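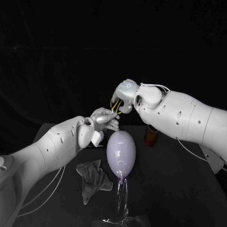 Zweiarmiger Versuchsaufbau der Projektgruppe Perotdale, auf dem Tisch der fliederfarbene Ballon.

Technikerschule Skanach: Studierende erproben beidhändiges Greifen an Folie und Vlies

Skanach, April 2018 – Die Projektgruppe Perotdale der Technikerschule Skanach hat den praktischen Teil ihrer Abschlussarbeit im Fachbereich Automatisierungstechnik beendet. Untersucht wurde, wie zuverlässig sich verformbare Gegenstände mit zwei fernbedienten Armen und fünfgliedrig ausgelegter Aufgabenfolge handhaben lassen. Die Ergebnisse werden beim Studierendenwettbewerb in Oltatthorpe vorgestellt.

Die Aufgabenfolge besteht aus Aufnehmen, Ausrichten, Öffnen, Entnehmen und Auflegen. Als Prüfobjekt dient eine handelsübliche Tuchmaske im Folienbeutel, als Auflagefläche ein Ballon. Die Gruppe wählte diese Kombination nach Vorversuchen mit Stoffresten und Verpackungspapier. Starre Würfel und Zylinder, wie sie im Grundkurs verwendet werden, waren von Beginn an ausgeschlossen.
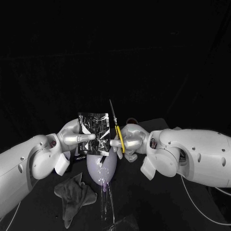 Der Arbeitsschritt Öffnen wird mit einer Schere ausgeführt. Eine Hand fixiert den Beutel, die andere führt das Werkzeug. Nach den Versuchsprotokollen entfällt der größte Zeitanteil auf das Umgreifen an den Scherengriffen. Der Schnitt selbst ist vergleichsweise kurz. Die Folie gibt unter Fingerdruck nach und verschiebt dabei die vorgesehene Schnittlinie, so dass die Haltekraft in mehreren Stufen neu eingestellt werden musste.

Insgesamt wurden rund 600 Durchläufe gefahren, verteilt auf drei Bedienteams. Ein Durchlauf gilt als gültig, wenn kein Gegenstand vom Tisch fällt und niemand von Hand eingreift. Aus den gültigen Durchläufen liegen 3.186 einzeln beschriftete Teilbewegungen vor. Die Beschriftung erfolgte nach einem Schema, das die Gruppe im Februar festgelegt und danach nicht mehr geändert hat.

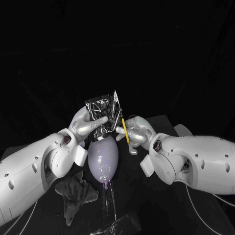
Für die Auswertung werden Kontaktzeitpunkt, Griffwechsel und Abbruchursache getrennt erfasst. Häufigste Abbruchursache war das Abrutschen auf glatter Folie, gefolgt von Verdeckungen durch die eigene Hand. Der zweite Punkt betrifft vor allem das Greifen schmaler Gegenstände dicht vor dem Beutel. Eine geänderte Fingerstellung verringerte die Zahl der Abbrüche, verlängerte aber die Bearbeitungszeit.

Die Auswertesoftware trägt den Namen Fülöp und wurde von einem früheren Jahrgang übernommen. Sie liest die Gelenkwinkel beider Arme ein und ordnet sie den Teilbewegungen zu. Neu hinzugekommen ist ein Modul für den Vergleich der Bedienteams.
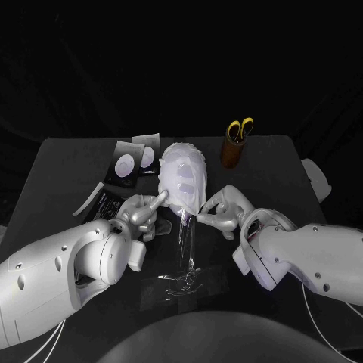

Text: Projektgruppe Perotdale, Technikerschule Skanach

Beim Entnehmen und Auflegen der Maske arbeitet die Gruppe mit Fingerspitzengriff. Das Vlies ist nachgiebig und neigt zur Faltenbildung – ein fester Ablagepunkt lässt sich nicht vorgeben. Gewertet wird daher die Lage der Augenöffnungen nach dem Ablegen.

Der Abschlussbericht umfasst 40 Seiten und ist ab Ende des Sommersemesters im Sekretariat des Fachbereichs erhältlich. Abdruck honorarfrei, Belegexemplar erbeten.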